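Notes from the Wada garage meeting

October 11, 2018

I went to the public safety meeting at the library annex last night expecting to be told that everything is fine, and I was told that everything is fine. It took them two hours.

For anyone who missed it, this is about the parking garage on Wada Street, the one with the shops underneath. In February a piece of the outside wall on the third level came down onto the sidewalk. It was early in the morning and no one was hurt. The fire department taped off the block, the shops closed for three days, and then the tape came down and we all went back to walking under it. I walk under it twice a day to get to the bus.

What changed in those three days? I have asked this in emails, on the phone, and now out loud into a microphone. The answer last night came from a man from Fosance, the company that runs the garage for the owners. He said the wall had been "assessed and stabilized." I asked who assessed it. He said a qualified party. I asked if we could read what the qualified party wrote, and he said he would look into whether that was something that could be shared. So, no.

The city's side of the table wasn't much better. Their inspector was polite and clearly tired, and she did say one useful thing, which is that the evacuation order on the shops was lifted on the strength of a letter. She hadn't written the letter. Her office has it on file. I've now put in a records request for it and I'll post it here if it shows up, though the last one I filed took so long I forgot what I'd asked for.
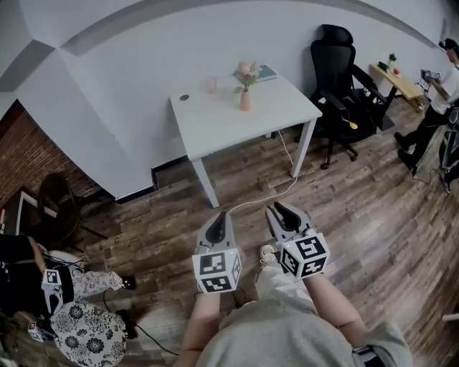
Then there was the sensor presentation. The owners have hired an outfit called Grosico to put monitors on the outside columns, and we got slides. Lots of slides. The monitors measure movement and send an alert if something shifts past a limit. Fine. Who gets the alert? Fosance gets the alert. And what does Fosance do with it? There is "a protocol." I wrote that word down four times before I stopped writing it down.

I don't have anything against sensors. I'd like somebody to fix the wall, and it bothers me that the budget they showed had a line for monitoring and a line for "public communication" and nothing I could find for concrete. Maybe it's in another budget. That was suggested to me in the hallway by someone who didn't know either.

The best question of the night came from Yuzuki Tanabe, who has the tailor shop on the ground floor. She wanted to know why the netting on the north side had been taken off over the summer. There was a pause. The Fosance man looked at the Grosico man. Finally somebody said the netting had been a temporary measure and the temporary period had ended. She asked what had been repaired before it ended, and they thanked her for her comment and moved on to the next card.

Turnout was around 15, counting me. They say they mailed 1,000 notices. I live a block and a half away and didn't get one — neither did either of my neighbors — and I only knew about the meeting from a sheet of paper taped inside the door at Hukeo, where I buy my coffee. I'd be curious to see that mailing list too.

I'm not saying the garage is going to fall down. I have no idea, and that's my whole complaint. I was told in February that it was safe, and the people telling me so now are mostly the same people, with better slides.

If you have pictures of the north wall from before the netting came off, please email me. The address is in the sidebar. Written comments are open until the end of the month and you can drop them at the library desk, but ask for a stamped copy. I didn't last time and they had no record of mine.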